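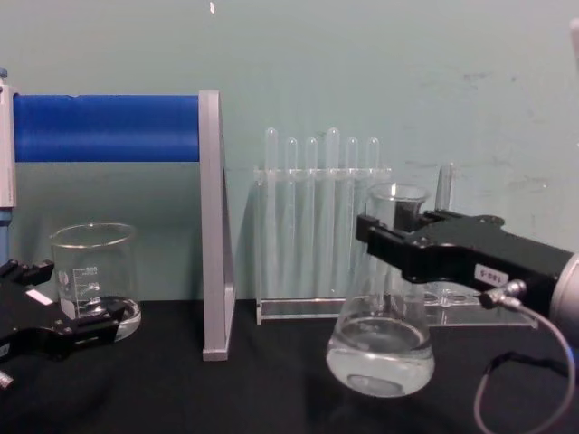 삼각 플라스크와 투명한 시험관 꽂이

새해 첫 책으로 카말라 카이말의 『그라니아의 등대』를 골랐다. 작년 1월에 사서 책장에 꽂아 두고 꼬박 한 해를 묵힌 책이다. 우리 집 책장에는 그런 책이 많은데, 이 책은 표지의 고래가 자꾸 눈에 밟혔다. 고래 눈이 꼭 밀린 공과금을 아는 눈이다.

아홉 살 딸과 저녁마다 소리 내어 읽었다. 주인공 길은 열한 살이고, 등대지기 할머니와 그라니아라는 섬에 산다. 육지 학교로 가라는 편지가 오는데 길은 그걸 할머니 몰래 밀가루 통에 숨긴다. 딸은 이 대목에서 숨을 죽였고, 나는 학교 알림장이 왜 가끔 사라지는지 짐작하게 됐다.

초반은 솔직히 느리다. 등대 계단을 오르는 데만 4쪽을 쓴다. 목이 아파서 두 문단쯤 슬쩍 건너뛰었더니 딸이 바로 "엄마, 할머니 아직 안 올라왔는데?" 하고 잡아냈다. 글자를 눈으로 따라오고 있었던 모양이다. 결국 돌아가서 할머니를 꼭대기까지 모셔다 드렸다. 무릎이 안 좋으신 분이라 시간이 걸렸다.

그러다 60쪽에서 늙은 염소 케로라가 나온다. 여기서부터는 책이 알아서 달린다. 케로라는 고집불통에 남의 빨래를 씹고, 길이 울면 등을 돌리고 앉는다. 위로하는 동물이 나오는 동화에 좀 질려 있던 터라 반가웠다. 딸은 케로라 목소리를 꼭 낮고 쉰 소리로 내라고 주문했다. 염소는 작중에 대사가 없다. 그래도 냈다.

아쉬운 건 육지에서 온 선생님이다. 등장할 때마다 옳은 말씀만 하시는데, 어린이책 속 어른이 이러면 읽어 주는 어른이 민망하다. 편지를 들키는 장면도 너무 빨리 풀린다. 할머니가 화를 좀 더 내셔도 됐다. 나라면 밀가루 통 뚜껑부터 던졌다.

마지막 장은 이틀에 나눠 읽으려다 실패했다. 배가 뜨는 데서 책을 덮었더니 항의가 거세서 불을 다시 켰다. 결말은 적지 않겠다. 염소는 무사하다. 우리 딸은 동물 나오는 책을 펼치기 전에 이것부터 묻기 때문에, 같은 처지의 부모님들을 위해 써 둔다.

초등 2, 3학년이면 듣기에 무리가 없고, 혼자 읽기는 조금 더 커야 편할 듯하다. 바다 용어가 제법 나와서 나도 몇 개는 아는 척하고 넘어갔다. 다음 책은 딸이 고른 『손두라의 겨울』인데, 두께를 보니 내 목이 먼저 걱정이다. 유자차를 한 병 사 두었다.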